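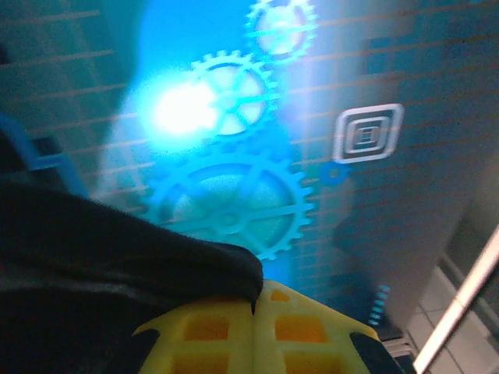 Figure 3. Wrist camera view from the screen-contact set.

One reviewer of the first release objected that a screen should never be part of a grasping data set at all, that a model trained on it would learn to reach for pictures of things, and that the honest course was to drop every such episode before training. We took the objection seriously and tested it, and the results are given in Section 5. This section explains how the episodes were gathered.

4.2 Collection on and near displays

The Wornine set contains 388 episodes in which a lit display takes up a large part of the wrist view. Of these, 251 were recorded at the Plemel site and the rest at Galtell. Operators drove the arm by hand controller and were given a short written goal for each episode, such as moving to a named icon and stopping short of the glass. They were free to choose the path. An episode was kept whether or not the goal was met, and the outcome was entered by the operator right after the run.

Displays cause two problems that are rare in the tabletop episodes. The first is glare. A bright reflection can wash out part of a graphic, as it does on one of the gears in Figure 3, and the spot shifts as the wrist turns. The second is banding. Thin lines run across the whole surface of the screen in the same figure, and their spacing and slope differ from one episode to the next. We did not filter out either effect. Early trials with a smoothing step, following the Nakajima pipeline, removed the lines but also blurred small icons that the goals referred to.

The gripper finger was left in view and was not masked. In close work it hides a good part of the lower left of the image, and a policy has to cope with that at run time.

Labels were added in a second pass. Two annotators marked the target in 182 episodes, and one annotator marked the others. Where the two disagreed, the episode was given to a third. We removed 4 episodes in which the goal text did not match anything on the display.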